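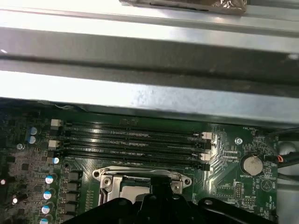
Allinia Hand Guide Kit: review
By Marwan Nseir
January 1, 2024

The Allinia kit is a leader arm, a wrist camera, a foot pedal and a recording program. You move the leader arm, the working arm copies it, and the program saves what the arm did along with what the camera saw. You can also unlock the working arm and push it around by hand, and it saves that too. I bought mine in December for $3,609 and have used it most days since.

I run a small shop in Zuststead that refurbishes office desktops. The job I wanted to teach was fitting a processor in its socket. It is a short task and an unforgiving one. If you drop the chip at an angle you can bend pins, and then the board is scrap. I used boards I could afford to lose, still screwed into their cases, because that is how the work comes to the bench.

Setup

Setup took most of a day. The arms clamp to the table and need a good solid edge. My first bench had a rounded front and the clamps crept. I moved everything to a steel one and had no more trouble. The wrist camera goes on with two thumbscrews. The program found both arms the first time but wanted the pedal plugged in before it was started, and the manual doesn't say so.

Calibration is a set of poses you match against drawings in the manual. The drawings are small. Do the calibration twice and compare the numbers.

Recording by remote control

This is what the kit is best at. The leader arm is light and has no noticeable play in the joints. Press the pedal to start, do the task, press again to stop. A bad take can be thrown out with a double press, and I used that a lot.

The delay between the two arms is small enough that I quit thinking about it after the first hour. What takes longer is getting used to having no feel. When the chip touches the socket, you get nothing back through the leader. You have to watch for it. I learned to lower the chip slowly, stop when it quit moving on screen, and only then open the fingers.

The wrist view is the one I worked from.

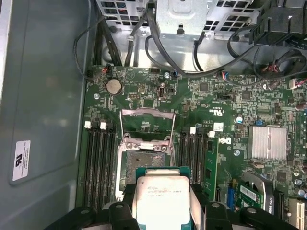 Photo: Marwan Nseir / wrist camera, Allinia kit

With the fingers gripping the chip by its sides, I could line it up against the socket frame on screen. With the load plate open, the socket area was plain enough to aim for. The small print on the chip was not readable at that distance, so I checked which way around it went before the arm picked it up. If your task depends on reading part numbers, plan on a second camera.

The other weak point of the wrist view is the gripper itself. It is wide and black and takes up the bottom of the picture. When the fingers are low over the socket they can hide the part of the metal frame you want to see. I got around this by tilting the wrist a little on the approach and straightening it near the end. The trained arm picked up the same habit, tilt and all.

I recorded 200 good takes over four evenings. The files came to more than I expected, so have a spare drive.

Recording by hand

Hand guiding is slower and I would not use it for a job like this. The working arm is heavier than the leader, and your own hands get in the way of the wrist camera. The takes I made this way were jerky near the socket. It did fine for big moves, such as swinging the arm from the parts tray over to the case without catching the cables. I ended up using it to save fixed waypoints and did everything close in with the leader.

Training and results

Training is done on your own computer. Mine ran overnight. The first result, from 20 takes, was no good. It went to the right place and then hovered. With all 200 it placed the chip correctly on most tries, as long as the case sat where it had been during recording. Move the case a hand's width and it got worse. I went back and recorded more takes with the case in different spots, and that helped more than anything else I tried.

It will not work the load plate for me. I recorded takes of that, but the arm slips off the lever too often. I close it myself.

Compared with the Akl

Before this I had the Akl set on loan from a friend in Flondthorpe. The Akl costs less and its program is easier to learn. Its leader arm is stiff, and after half an hour my wrist hurt. Its fingers are also rounder at the tips, which is fine for picking up cups and poor for holding the edges of a chip. If you are going to teach loose, forgiving jobs, buy the Akl and save the money.

Support

I wrote to Allinia once, about a pedal that stuck. They answered the next day and sent a new one. The replacement finger pads I ordered at the same time took three weeks.

Good: light leader arm, quick retakes with the pedal, firm grip on small flat parts.
Bad: no feel through the leader, wide gripper blocks the low view, thin manual.

The program's log says I have made 763 takes so far, counting the ones I threw out. The finger pads are starting to shine at the tips, and one thumbscrew on the camera works loose and needs checking each morning. Everything else is as tight as when it came out of the box. I would buy it again for bench work on small parts.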